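Huvenholm Technical School
Student Robotics Club
Workshop Tips: Handling Empty Bottles with the Gripper Arm

The following tips are issued to all members of the Student Robotics Club who are preparing for the sorting event of the Gavimen Cup. They apply to work at the arm bench in Room 33 and should be read together with the general workshop rules. Members who have not completed the safety session with Ms. Benedicta Gbeho may observe but may not operate the arm.

Bottles for practice are collected from the school cafeteria and from members' homes. Each bottle should be emptied, rinsed with cool water and left to drain overnight with the cap off. Caps are replaced before practice, as the event rules require capped bottles. Labels are to be left on. The sorting program written by the second-year group reads the label as well as the shape of the bottle, and a bare bottle is of no use to it.
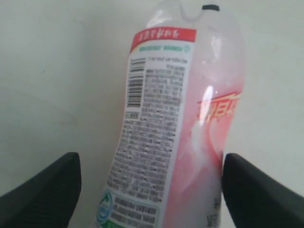
Page last changed: May, by W. Kimaro

Gripping

Thin plastic bends easily. Set the closing force to the lowest value that holds the bottle through a full lift, and raise it one step at a time. A bottle that has been creased in earlier sessions should be moved to the spare bin, where it may still be used for camera tests.

Members should practice with bottles in more than one position. In the event, bottles are placed by the judges, and a team that has trained only with upright bottles will lose points. The grip should also be tried from either end, including with the cap uppermost in the camera view.

Glare from the ceiling lights can hide part of a label or a barcode. Turn off the row of lights nearest the window before changing any camera setting. If the label still cannot be read, have the arm turn the bottle slightly and take a second reading.

Placing and clearing by hand

Two members work at the bench in each session. One places the bottles and one remains at the control computer with a hand near the stop button. The member placing bottles must say "hand in" before reaching over the table and "hand out" afterward. The arm may not be started between these two calls. Sleeves should fit closely at the wrist, and bracelets and watches are to be left in the tray by the door.

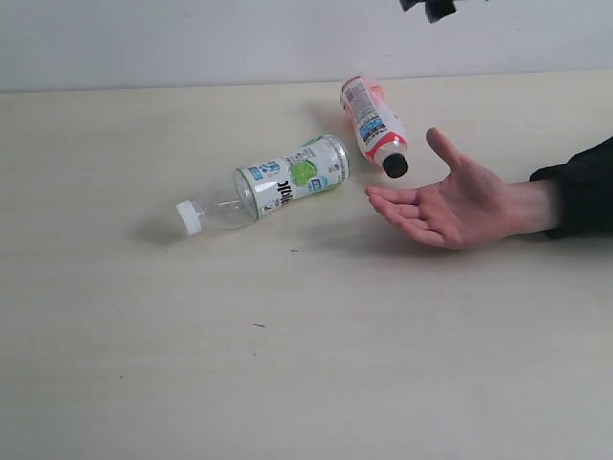
Two bottles laid on their sides, one with a white cap and one with a black cap.

When bottles lie close together, the program may treat them as one object. Begin each new member with a clear space between bottles and reduce the space only after the program has sorted the full practice set without a fault. The present practice set holds 84 bottles, and the list is kept by Zuweira Akolgo.

Care of the table and fingers

Wipe the table with a damp cloth at the start of the session and dry it fully. Sugar left from drinks makes bottles stick and will spoil a placement that was otherwise correct. Use warm water with a drop of dish soap for dried spots. Scouring pads are not permitted on the tabletop.

The fingers are cleaned with a soft, lint-free cloth and plain water only. Alcohol wipes should not be used on the pads. After cleaning, close the fingers fully and check that the tips meet. If one tip stands ahead of the other, enter the fault in the Jakgate log and inform Mr. Kimaro before the next session.

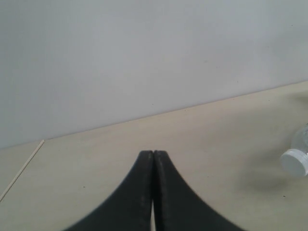

May a bottle be used for practice if its cap has been lost?
A bottle without a cap may be used for camera tests only, until a cap of the same size has been found in the parts drawer and fitted.

At the end of the session, return the arm to its rest position, switch off the power at the wall and place all bottles in the rack by cap color. Damaged bottles go into the plastics recycling container in the hallway, with the caps on.

Requests for bench time should be made to Naa Nartey before 3:30 p.m. on the day before the session.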